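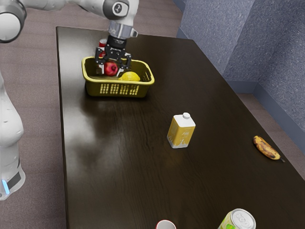 Robot arm clearing groceries, gripper on the pomegranate (render)

Tips for putting the groceries away with a Birneo arm

Had the Birneo kitchen arm on trial since January. Two-finger gripper, tabletop kit, sold through Turbridge on a monthly plan or outright. Notes below are what I wish the booklet said. Some of it works for plain human hands too.

The basket

Get a rectangular plastic one with slots in the sides and a rim that flares out. Crumbs and onion skin fall through, you rinse it under the tap, done. Light color if your table is dark. Mine is nearly black wood and the arm kept fumbling a brown wicker basket I had before. Swapped it for a yellow one and the misses dropped right off.

Park it at the far end and leave it there. Strip of non-slip shelf liner underneath. Move it and you have to run setup again, 7 minutes of watching it wave around.

Order of things

Hard round fruit first. Pomegranates, lemons, oranges, apples. The arm centers over them nicely and they don't mind a squeeze. Cans next, upright if theres room. Soft stuff by hand, or last.

Bananas: don't bother unless they're green. Spotty ones bruise at the default grip. Drop the grip to the lowest setting, or just pick it up yourself, takes one second. Very ripe, peel and freeze for bread.

Cartons: stand them up, cap on tight, well clear of everything else. Don't put a full one in the basket at all, goes straight to the fridge. I have the arm skip them.

Cans lying on their side roll. Either stand them up before you hit start or tuck a folded dish towel along the edge of the table.

Cups: keep them out of it. Mine tipped a mug with coffee in it the first week. Empty ones it handles ok by the rim, slow.

Glossy tables

Shiny finish throws the light back and the arm gets confused by the bright patch. Pull the blind or switch off the lamp over that end. A matte placemat helps too. Skip furniture polish on the work side, I went back to a barely damp cloth and then a dry one.

Cleaning the fingers

Dish soap on a damp cloth, power off first. Never spray. Get in behind the fingertips with an old toothbrush, fruit sugar builds up there and the grip goes sticky. White arm shows every fingerprint, baking soda paste takes off the gray smudges but go easy near the joints.

The practice mode

Worth using. You lay out your table on the screen with pretend groceries and let it try the job there first. I check any new layout that way now. Banana at a slant near the edge, it will tell you if it can't reach it.

Cost and gripes

Plan is 50 a month, or 524 to buy the refurbished one. Bepari has a cheaper kit but the reach is short, wouldn't make it across my table. Full load of shopping takes some 20 minutes, I can do it in a quarter of that. Still, I'm cooking while it works and my wrists are bad, so I'm keeping it.

Fan noise is noticable in a small kitchen. Delivery only as far as Plultdale at the moment, past that you collect. Keep the box, they want it back if you return teh thing.

Next up: loading the dish rack, once I find a rack it likes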